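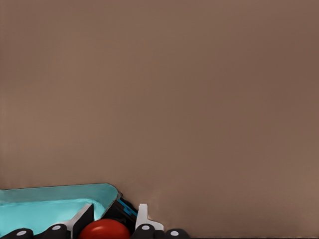
Turquoise tray on brown.

Where does your money go when you put it in the bank?
By Nabila Mandagi
Mar 26, 2019

When I was seven I thought the bank kept my money in a drawer with my name on it. I'd handed over a fat envelope of birthday money and I could picture it perfectly, my own five dollar note with the corner torn off, lying there in the dark waiting for me. I even asked the lady at the counter if I could visit it!

She was very nice about it, but no, there isn't a drawer. So where does it go?

Let's make up a town. I'm calling it Pondedia. It has 3,615 people in it, one bakery, one swimming pool (freezing, even in summer) and one bank, called Mivia. You live there. You've been washing cars and minding the neighbours' rabbits for ages, and birthdays have been good to you, so you've saved $900. Well done, that's a lot of rabbits.

You take your $900 down to Mivia and put it in a savings account. The bank writes down that it owes you $900. That's really what the number in your account means. It's a promise, from the bank to you, that you can have that much money when you ask for it.

Now in walks Mrs Lengyel from the bakery. Her oven has died. She can't bake bread without an oven, and she can't buy an oven without selling bread, so she's stuck. What she needs is $900 right now, and she's happy to pay it back when next year comes along. The bank has a look at how the bakery is going, decides she's very likely to pay it back, and lends her the money. This is called a loan.

You're at home reading a comic while all this goes on. You didn't have to meet Mrs Lengyel or check up on her bakery or remind her when it's time to pay. The bank does all of that bit.

So who gets paid?

Borrowing money costs money. It's a bit like hiring a kayak: you give the kayak back at the end, but you also pay for the time you had it. The extra you pay for borrowing money is called interest.

Let's say Mrs Lengyel keeps the $900 for one year, and at the end she hands back the whole $900 plus $37 in interest. The bank then gives you $19 of interest for leaving your savings there all that time. Your account now says $919 and you didn't wash a single car to get the extra.

If you're quick with sums you've already spotted it. What happened to the rest of the $37?

The bank kept it. That's $18. When I worked this out as a kid I was furious, I thought I'd caught them stealing! But the bank has people to pay, and a building, and computers, and somebody has to answer the phone. It also has to have some money put by in case a borrower can't pay. Whatever is left after all those costs is the bank's profit. The gap between what borrowers pay and what savers get is one of the main ways banks make money.

You can still ask if the gap is fair, by the way. Grown-ups argue about it all the time. If another bank opened across the road and offered you more interest, you could take your savings over there, and Mivia might have to offer more to get you back.

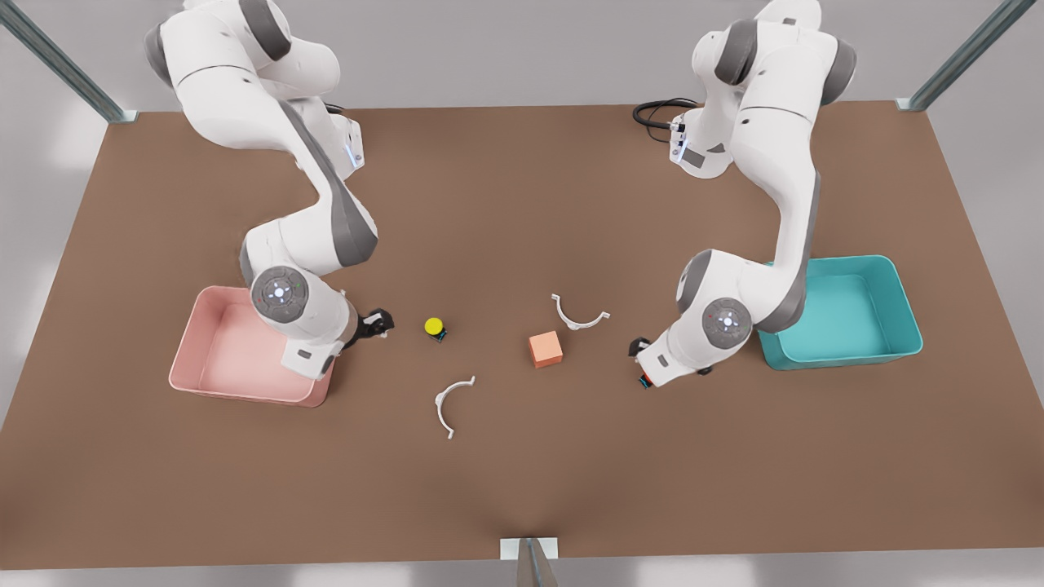 Wernent Community Money Club, Junior Pages

But what if I want my money back tomorrow?

Good question, and it's the one I get asked most. If Mrs Lengyel has spent your $900 on an oven, how can you take it out to buy a bike?

It works because you aren't the only saver in town. Lots of people in Pondedia have money in the bank, and on most days only a few of them want to take some out. Other people are putting money in, and borrowers are paying bits of their loans back. The bank doesn't lend out everything it has, either. So when you turn up wanting your bike money, the bank can pay you, and Mrs Lengyel gets to keep her oven.

Trouble comes if a huge crowd of savers all want their money on the same day. That's called a run on the bank. It doesn't happen often, and many countries have rules to protect people's savings up to a certain amount if a bank gets into trouble.

Real banks are more complicated than Mivia. They lend to people buying houses, they borrow from other places too, and some accounts pay hardly any interest at all. A few charge you fees, so ask about those before you open one.

Something to try at home

Next time you're near a bank, look for two numbers with a % sign after them, one for savings and one for loans. Write them both down and see which is bigger. Then ask a grown-up at your place what they think of the gap. (Pick a time when they're not cooking dinner. Mine went on for ages.)

In April I'll be writing about why a dollar buys fewer lollies now than it did when your grandparents were kids.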